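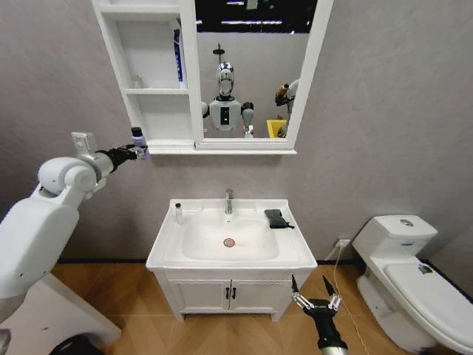
White mirror cabinet with open shelves, light gray wall.

Makport Home Water Repair Program
Progress report to the Hatov Fund, August 2021

The grant pays for small plumbing repairs in rented homes in Makport. The target is 200 homes by the end of the grant period. As of this report we have finished work in 122.

Most jobs were the usual ones: worn toilet flappers, dripping faucets, and shutoff valves that would not close. In 14 homes we found a leak under the floor or inside a wall. Those repairs are outside what the grant covers, so we wrote them up and sent them to the landlords. Nine have been fixed. We are still calling about the rest.

July was slow. Our parts supplier, Maddocks, ran short of fill valves and we had to put off visits on the east side of town. We bought a small batch from another store at a higher price to keep the most urgent jobs moving. The Maddocks order has now come in, and the east side visits are being rebooked.

The Brirnerance apartments took more time than planned. The building has old galvanized pipe, and the shutoffs for each stack are in the basement — not in the units — so water had to be turned off for a whole column of apartments at once. We gave tenants two days' notice in writing and did the work in the middle of the day. The management office has asked for a list of the valves we replaced, and we are putting that together.
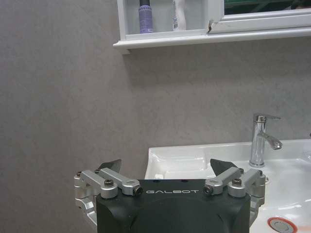
Will the higher price for the fill valves put the program over budget?
The extra cost comes out of the parts line, which still has enough left for the remaining homes at the regular price.

Spending on labor is on plan. Travel is a little under, mostly from the visits we put off. We are not asking to move money between lines at this time.

Next steps are the east side visits, the second half of Brirnerance, and follow-up calls to homes finished in the spring. We will ask those tenants for a recent water bill so we can compare it with one from before the repair. Bills in Makport come every two months, and the first comparisons will be in the next report.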